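Assunto: Re: [automacao-domestica] Já dá para mandar a máquina limpar a mesa?
De: Osamu Kobori
Data: 22 de janeiro de 2019

On-list mesmo, que o assunto interessa a mais gente.

O pessoal da Grekorau escreveu:
> Depois do que vimos em agosto, acho que a lista anda pessimista demais.
> Dobrar toalha já sai, encaixar peça na bancada sai faz tempo. Limpar uma
> mesa é caso resolvido: detectar a sujeira, passar a ferramenta, conferir.
> Quem discorda que mostre uma mesa.

Pois mostro, vai no fim da mensagem.

"Detectar a sujeira" é uma etapa que cabe muito bem num slide. Na mesa, um farelo vermelho e um risco azul pedem coisas diferentes: o primeiro você junta, o segundo você esfrega, e se esfregar o primeiro passa a ter dois do segundo. Minha sobrinha sabe disso aos 5 anos e não usa o conhecimento, mas sabe.

Na oficina de Rerkville rodamos 126 tentativas de juntar farelo. Doze terminaram com o farelo junto. Nas outras ele foi redistribuído com grande senso de justiça. O orçamento do braço daria para pagar 800 panos de prato dos bons, conta que o Nishimura faz em toda reunião e que já pedi para tirar da pauta.

Não digo que nunca. Peça rígida, sempre no mesmo lugar, luz controlada: aí assino embaixo. Pó em superfície branca, por enquanto, fico com a esponja.

Se a Grekorau quiser tentar, a mesa está às ordens. Tragam almoço.

Osamu 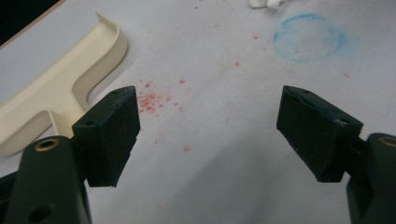
A mesa em questão: farelo avermelhado no meio, círculo azul à direita.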